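Informe de avance al organismo financiador
Proyecto Wultelano: reacondicionamiento de cajas de almacenaje

Durante el periodo se revisaron 40 cajas procedentes del almacén de Covier, de las cuales 17 requieren sustitución. El gasto se mantiene dentro de lo aprobado y quedan pendientes 3 entregas.
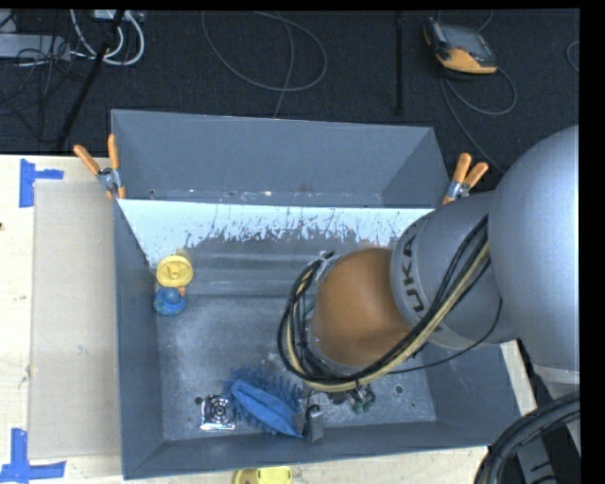
Arroyo, marzo

La caja gris de gran tamaño, sujeta en los bordes con pinzas de mango naranja, presenta rozaduras en el fondo y arañazos oscuros en una de las paredes. Se propone conservarla en servicio y repetir la revisión en el próximo periodo.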